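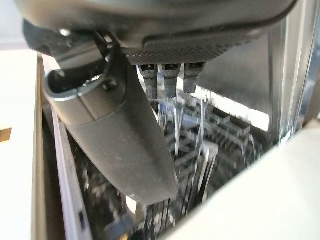 Gray, according to Nusrat Nanayakkara, is the color you choose when you're already thinking about the people who will buy the house from you. She wrote in after our last issue to say so, and to say that she had painted her own hallway gray in spite of knowing this, and that it looked like the inside of a filing cabinet.

The Great Gray Panic
By Brodie Faulkner
Oct 8, 2026

I have now read the same article so many times that I could recite it. Color is vanishing from the world. Cars used to be green and orange, kitchens used to be yellow, and somewhere along the way we all lost our nerve. There is usually a chart, with a rainbow on the left side and a smear of wet cement on the right. There is usually a paint company nearby too.

In this case the paint company is Bellolia, whose survey has been passed around a lot this fall. It asked more than 600 homeowners what color their living room was and whether they felt "fully expressed" in it. Most said gray, white or beige, and most said no. Bellolia's new line comes in 40 shades, heavy on the tomato and the mustard. I'm sure that's a coincidence. 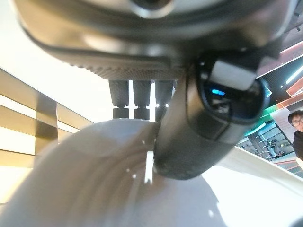

Dark gray, textured and smooth.

My first problem is with the charts. They tend to be built from things that got saved, and people save the odd stuff. A lime green telephone survives in somebody's attic and then in a photo archive. The dull black one next to it went to the dump. My parents' house in the years everyone remembers as orange was brown. The car was brown. We had one orange thing, a fondue pot, and it came out at Christmas.

My second problem is the word "we." I spent a morning at Ó Flaithearta, the paint and hardware store closest to me, where they keep the mistints on a shelf by the door, marked down. If people truly hated color you would expect that shelf to be all purples. It had a lot of off-white on it. The woman mixing paint told me her regulars buy strong colors for small rooms and have done so for as long as she's worked there. Bathrooms, mostly. She did a red for a closet last week.

So people do buy color. They put it where a real estate agent won't mind.
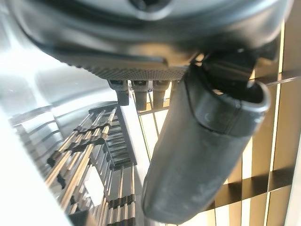 Who likes it plain

Manufacturers do, for one. The Drovero sofa is sold in eight fabrics, and six of them are some version of oatmeal. I asked Zarkitz, the company that makes it, why that should be. The answer came by email and talked about timelessness for two paragraphs. The third got to the point: returns. A beige sofa that doesn't match anything also doesn't clash with anything, so it stays in the apartment and the refund stays in the bank.

I find that a lot more convincing than a crisis of the modern soul. Storage costs money. Every extra color is another pile in the warehouse that might not sell. Landlords paint white for the same kind of reason, so they can touch up one wall without doing the other three.

Renters then get told they have no courage.

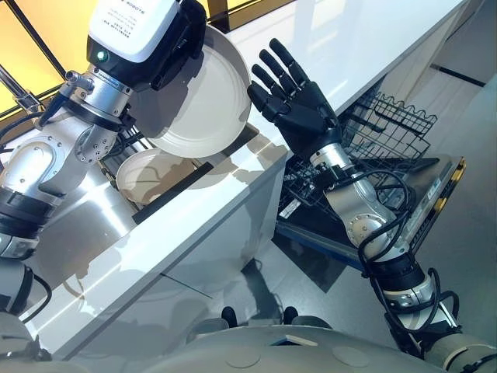 What the cure costs

The fix on offer is shopping, of course. You can hire a color consultant, and I did, for a single visit. She held cards up to my wall and asked what I remembered about summers as a child. (Mosquitoes.) She recommended a deep teal with a name like a racehorse. It was a nice teal. I can't say it was worth more than the free card from the rack, and I suspect I'd have picked it myself if I'd stood there long enough.

I painted one wall. Friends say it's brave, in the voice people use about haircuts. By November I expect I'll have stopped seeing it, the way I stopped seeing the cream that was there before.

Maybe the survey people are right and there is less color around than there used to be. I'd want to see it counted by somebody who doesn't sell paint, in ordinary homes, with the closets open. Until then I'm leaving the other three walls alone.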